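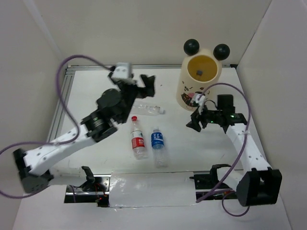

La mesa de dos brazos, con las botellas y el recipiente con forma de oso.

Preguntas frecuentes: la parada del brazo izquierdo en la celda Zadine

Imprimir | Enviar por correo electrónico

¿Qué falló exactamente?
El brazo izquierdo se detuvo a mitad de un movimiento y soltó la botella que llevaba. El registro mostraba pérdida de señal de la cámara de la muñeca y, 2 segundos después, un aviso de par excesivo en el codo. Fue una avería fascinante de seguir, porque las dos alarmas tenían el mismo origen: el cable.

¿Cómo puede un cable parar un brazo entero?
Los cables morados salen de la cámara, hacen un bucle y bajan a lo largo del brazo. Si el bucle es corto, tira del conector cuando la muñeca gira; si es largo, se engancha en el borde de la mesa. El nuestro se enganchó, el motor siguió empujando y el controlador Grultden cortó el par. ¡Justo lo que tenía que hacer!

¿Hubo algún herido?
No. Diễm Huỳnh estaba junto a la parada de emergencia y la pulsó enseguida. Lo único que sufrió fue el conector, que hubo que cambiar.

¿Por qué se abrió la pinza al cortar el par?
Porque la pinza no lleva freno. Para nosotros fue el gran descubrimiento de toda esta historia – llevábamos meses dando por hecho que se quedaba cerrada. Desde entonces no usamos botellas de vidrio ni nada que pese más de 600 gramos.

¿Qué se ha cambiado?
Athina Mitsotakis-Vlachou rehízo el recorrido de los cables y bajó el límite de par del codo. También añadió una rutina que lleva cada muñeca a sus posiciones extremas, despacio y sin carga, antes de empezar la jornada. Después hicimos 1000 ciclos de prueba repartidos en 48 horas, con los dos brazos, y no volvió a saltar la alarma. ¡Da gusto verlos!

¿Puedo meter la mano para recoger una botella caída?
Con los brazos activos, nunca. Pulse la parada, compruebe en pantalla que el par está a cero y sujete el brazo antes de retirar nada: sin par puede caer por su propio peso.

Tengo una celda parecida. ¿Qué miro primero?
Lleve la muñeca a mano, con el par cortado, hasta el final de su giro y observe el bucle. Si roza o se tensa, ya tiene por dónde empezar. Y mándenos sus registros, ¡nos encanta compararlos!

Artículos relacionados
Límites de par en el controlador Grultden
Cómo cambiar un conector de muñeca
Calibración de cámaras con Jemance
Pinzas Galanis: holguras y desgaste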